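3.2 Superfícies de apoio e agrupamento dos itens

O inquérito doméstico de Kokurcombe incidiu sobre a forma como pequenos alimentos de conservação curta e longa são pousados, juntos ou separados, em superfícies têxteis que não foram concebidas para esse fim. Foram registados 137 arranjos, classificados segundo o protocolo de Min (ver secção 2), que distingue o agrupamento solto, a fila e o agrupamento contido. Por agrupamento solto entende-se o conjunto de itens em contacto ou quase em contacto, sem recipiente nem rebordo que os delimite. Os têxteis de padrão regular, em particular o xadrez, foram tratados como categoria própria, dado que a quadrícula oferece uma referência visual de alinhamento que o tecido liso não oferece. A Figura 4 reúne dois registos sobre tecido de xadrez branco e lilás com faixa cor-de-rosa; no primeiro (4a), a fruta forma um grupo irregular sobre a zona mais clara do pano.

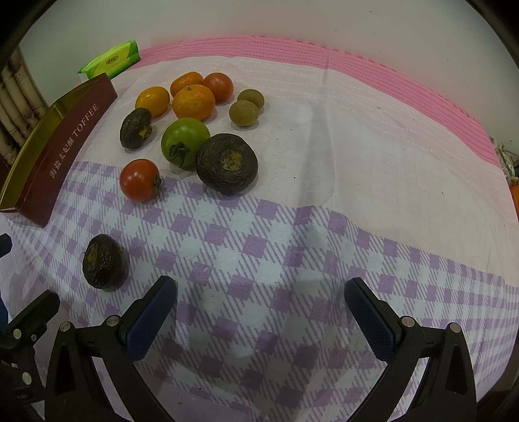
A quadrícula do tecido leva as pessoas a alinhar os itens?
O efeito observado foi fraco: os participantes seguiram as faixas largas de cor com maior frequência do que as linhas da quadrícula, e a fila manteve-se como a classe menos representada nos dois tipos de tecido.

Este resultado diverge da hipótese inicial de Do, segundo a qual a densidade do padrão seria o principal fator de ordenação. Nas entrevistas, os participantes referiram-se às faixas como "lados" ou "margens" e raramente mencionaram os quadrados. A codificação foi feita de modo independente por Mal-soon Do e Su-bin Min, e os casos discordantes foram revistos em conjunto. Sete arranjos permaneceram sem classe atribuída e foram excluídos da análise de distâncias - não da análise de recipientes, na qual a posição relativa dos itens não intervém.

3.3 Recipientes improvisados

Considerou-se recipiente improvisado qualquer objeto com rebordo utilizado fora da sua função primária, incluindo tampas, caixas abertas e gavetas retiradas do móvel. A tampa de lata retangular constitui um caso limite. O rebordo é baixo e o fundo é plano e refletor, mas a parede basta para definir um interior. Na Figura 4b, um bolo de chá prensado encontra-se dentro da tampa dourada, ao passo que um segundo está fora dela, junto das tangerinas e de outros frutos pequenos. O arranjo foi por isso codificado como misto.
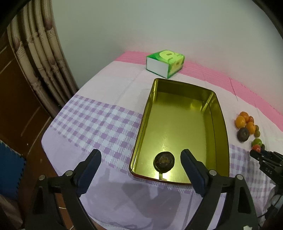 Figura 4. Registos sobre tecido de xadrez: (a) agrupamento solto; (b) arranjo misto, com tampa metálica.

A classe mista exigiu uma regra adicional. Quando itens do mesmo tipo se distribuem entre o interior e o exterior de um recipiente, a unidade de análise passa a ser o par e deixa de ser o item isolado. A regra aplicou-se a seis arranjos e não alterou a ordem de frequência das classes. A orientação do recipiente em relação às faixas do tecido foi anotada em campo separado, com os valores paralela, perpendicular e diagonal.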